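A visit to the house of Mutua Tanui in Were
By Severino Ibarra
19/07/2025

The house where Mutua Tanui lived during his last years as governor of Vasia is open to visitors since March. I had wanted to see it for a long time, so when my colleague Felicidad Ambrosio told me there would be an open day with a guided tour and a talk, I took the early bus from Unine and arrived before the gate was opened.

Were is a quiet town. The road from the bus station goes up past the market and the old post office, and the house stands at the top, behind a low wall painted in yellow. I expected something bigger. Tanui led the province for many years, and people in Unine still speak of him as if he were a king, but the house has two floors, a small garden and a garage where his official car used to be parked. The car is not there anymore. It was sold by the family after his death.

Our guide was Mwanaisha Temba, who worked in his office as a young secretary. She speaks softly and one must stand near to her to hear everything. She started in the dining room, because it was there, and not in the government building, that the agreement about the Jisent water was signed. For readers who are not from the region: the farmers from both sides of the Jisent river had a long dispute over the water, and there had been violence. Tanui invited the leaders of the two sides to eat at his home. They stayed two nights. Mrs. Temba remembers that she typed the text of the agreement four times, as each side wanted to change the order of the names.

The pen is shown under glass, together with the third version of the text, with corrections made by hand. The final one is in the provincial archive and cannot be borrowed.

Upstairs is the study. The shelves go to the ceiling and most of the books are about law and farming. I was surprised to see so many detective novels on the lower shelf, very worn. On the desk there is a radio, a calendar from his last month in office and a stack of letters which he did not have time to answer. Some of the letters have been copied in large type so that visitors can read them. One is from a school teacher who complains of the roof of her classroom, and she does not use polite words.

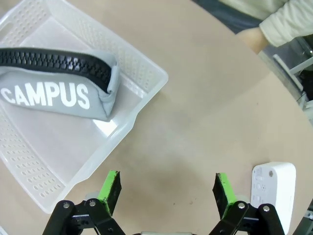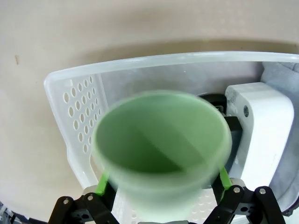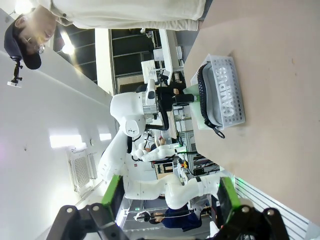
After the tour we went to the garden for the talk of Wafula Makokha, who is writing a book on the politics of the province. Chairs had been put out for 200 people and they were all taken, so I stood by the wall with some students.

Mr. Makokha did not come only to praise. He spoke well of the Jisent agreement and of the rural clinics, but he also spent a good part of his time on the newspaper law, which allowed the governor to close a paper for one month without asking a judge. It was used against two newspapers in Unine. Tanui defended this law until he retired, and he never said in public that he regretted it. In the house I had seen nothing about it, and I asked Mrs. Temba the reason. She answered that a panel is being prepared, and that the text is not yet agreed. I hope it will be hung soon. A visitor who does not know the history would leave with only one half of it.

The questions from the public were lively. An old man said that his brother had worked for one of the closed papers and never found such work again. A woman answered him that without Tanui her village would still be fighting for water. Mr. Makokha let both of them speak until they had finished, and I think this was the best moment of the day.

There is a small shop in the garage, with postcards and a booklet on the history of the house. The booklet is well printed, but the family tree on the last page has a mistake in the name of the younger daughter - they told me it will be corrected in the next printing.

Some practical notes. The entrance was free on the open day; on other days one pays at the gate, in cash. The stairs to the study are steep and there is no lift. Photographs are allowed in every room except the bedroom. The last bus back to Unine leaves before sunset, and I had to run for it.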